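Esbridge Community Boards > House and Home > Kitchen

Thread: Is the Clerero water filter worth it, or am I being had?

mugwump_tess
We moved to Esbridge in May and the water here is hard enough to stand a spoon in. The kettle looked like a cave after a fortnight. A chap at the retail park tried to sell me a Clerero under-sink unit for £780 fitted, with a cartridge change every 90 days. He said it would "pay for itself" and couldn't tell me how. Has anyone lived with one for a good while? I'd like to hear from people who paid for it themselves.

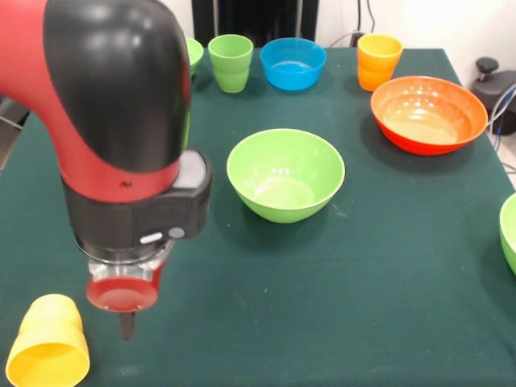

Reply 1
oldboiler
I had one for two years. The tea tasted the same. I did get less scale in the kettle, but a bottle of vinegar does that for pennies. The cartridges are where they get you. Ask him what four of those a year cost and watch him find something to do on his phone.

Reply 2
plumline
Bit harsh. We have the Clerero and I wouldn't go back. No film on the tea, no white crust on the taps, and the shower screen stays clear.

Reply 3
oldboiler
How does an under-sink filter keep your shower screen clear? It only feeds the kitchen tap.

Reply 4
plumline
All right, the shower screen may be down to the new squeegee. The tea is still better.

Reply 5
fennel_and_dill
I looked into this last year and came away doubting all of them. The leaflet for the Uvitance jug says it was "rated by 3,069 happy homes". Rated by whom, and how? I wrote and asked and got a voucher back. A filter and a softener are different things as well, and the sales people blur the two on purpose — ask which one you're being sold, and get the answer in writing.

What does bother me is the washing up. We're on plastic for the kids and everything dries with a chalky bloom on it, worst on the darker colours. I've tried rinse aid, lemon juice, and drying by hand the minute it's out of the bowl. Drying by hand is the only one that made any difference, and I resent it.

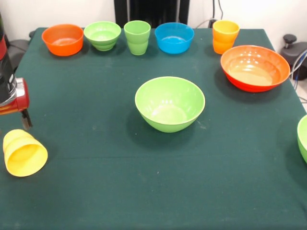

My sister swears by the Entili tablets you drop in the machine, but she lives somewhere with soft water, so I don't see what that proves.

Reply 6
kerbside
Entili tablets did nothing for us. Salt in the dishwasher, set to the hardest setting, did. It's in the manual. Most people leave it on whatever the factory picked and then blame the water company.

Reply 7
mugwump_tess
Thanks all. I rang Clerero and asked fennel's question. The woman said it "conditions" the water. I asked if that meant it softens it. She said it conditions it. I asked what it takes out and she offered me £100 off.

Reply 8
oldboiler
There's your answer.

Reply 9
plumline
It might just mean she was new. Ours was fitted properly and I can taste it when the cartridge needs changing. You lot would argue with a glass of water.

Reply 10
fennel_and_dill
Get someone to pour you one of each without saying which, plumline, then come back and tell us.

Reply 11
mugwump_tess
I'm holding off for now. Descaled the kettle last night with vinegar and it's come up fine, though the kitchen smells like a chip shop. Kerbside, which way do you turn the salt dial on the older machines? Mine has no numbers on it.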